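April 3, 2018

Up early to get the order sheets in before work. Kusness closes its books at noon and I still had 2 customers who hadn't told me what they wanted. One did, one didn't. I sent it in without her and she can go on the next one.

Glória Antunes rang at lunch. She has moved up a level and wanted me to hear it from her before it went out in the newsletter. I signed Glória up when she was still driving the school bus in Undport and we held our meetings in her garage with the door half open for air. She had five people on her team then and three of them were cousins. Now she has almost 200. I told her I was proud of her and I meant it, though I was a bit flat for an hour afterwards. My own numbers have sat in the same place since July.

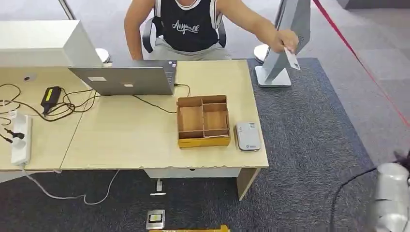

Spent the evening on the follow-up list. I had 20 names written in the back of the book and crossed off the ones I've been kidding myself about. The man from the tire shop is never going to call. Neither is my neighbour, and I'd rather keep him as a neighbour. Graça Bettencourt stays on. She asked proper questions about the Aravena skin line and wanted to know what happens if she can't sell what she buys, so I read her the returns policy over the phone, all of it. It took a while. She said she would think it over – fine by me.

The regional meeting is in Fammont this year. It's a five-hour drive and the hotel wants a deposit. Glória offered to split the room and the gas. She's been asked to speak and is already worried about it. I said to tell them about the garage.

Expenses: stamps, toner, one parking ticket outside the post office. I'm not putting the ticket through the business.

Need to phone Graça back and find the blue receipt folder.

5 comments
2 shares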